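Levo Hand Gripper, Kit Version

A squeeze-it-yourself gripper for people building at home or in a shared shop. You get two black jaws, the linkage arms, brass inserts and a bag of 48 screws, a few of which will roll under your bench.

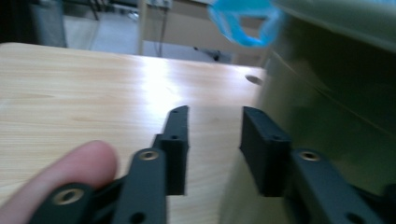
Assembly takes one evening, or two if you read the instructions afterward. Snug the pivots, then back off a quarter turn - tight links make for a sore hand.

Weight: 94 g
Spare jaws: sold in pairs
Designed by Serpil Dağdelen
Ships in 4 days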